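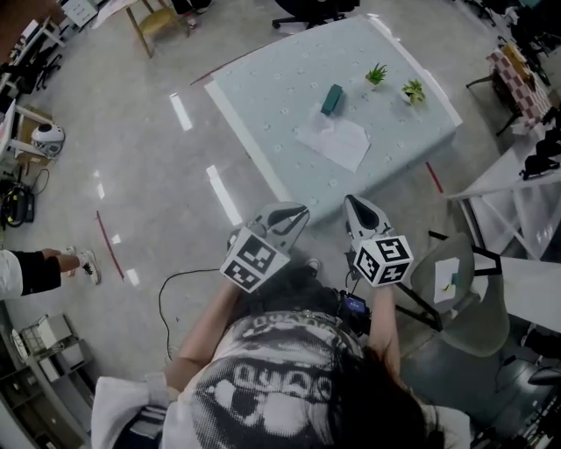 Ask the woman who runs the rental desk at Plamum how she ended up lending out hand-held grippers for a living, and she'll pour you a second cup of coffee before she answers. It takes a while, and I was glad of the coffee.

"I used to sell lab furniture," she told me. "Benches, stools, fume hoods. Every customer who worked on robots had the same complaint, that teaching the thing to do one small household job took them a whole season. So when the Flendholm kit came along, I wanted to be the one carrying it."

The Flendholm comes as a pair, one gripper for each hand, in white, with a patterned marker cube mounted behind the fingers. You hold them, you do the job yourself with the fingers of the gripper in place of your own, and the recording goes off to be used for training an arm. Plamum rents the pair out of its Dellbridge office for 14 days at a time, with a half-day lesson thrown in (she insists on the lesson, and after an hour of fumbling I can see why).

What do people practice on? "Paper!" she said, and laughed. "Everybody wants to start with something hard and shiny, and I put a sheet of paper on a tablecloth and ask them to fold it. A block is easy, you pick it up and you're pleased with yourself. Paper slides, and it bends where you didn't ask it to, and the cloth wants to come along too. If you can fold paper with those fingers you can do most of what's in a kitchen drawer."

I asked whether the markers get in the way, and she was quite frank about it. They stick out farther than you'd like when both hands are working close together, and new users knock them against each other for the first morning. The low table helps, she finds, and so does standing a plant or two off to the side, so that people learn to mind what else is on the cloth.

Her customers are mostly small teams. One outfit in Arroyo took 10 pairs last August, kept them for a second term, and sent them back with the finger pads worn smooth. "I was delighted," she said. "It meant they'd been used. I have had kits come back with the tape still on the box, and that's a sad thing to unpack." Pads are replaced free between rentals, and she keeps 51 spare sets on a shelf behind her desk, which she showed me with some pride.

She does have complaints of her own. The case is heavier than it needs to be, the printed guide skips over how to hold your wrists, and she would dearly love a smaller grip for people with smaller hands. She has written to the makers about all of it, more than once, and they have promised her the smaller grip.

Would she go back to fume hoods? "Oh, no," she said, already reaching for a fresh sheet of paper so I could have another try. Rentals can be booked by phone or at the Dellbridge counter, and lessons are held on weekday mornings.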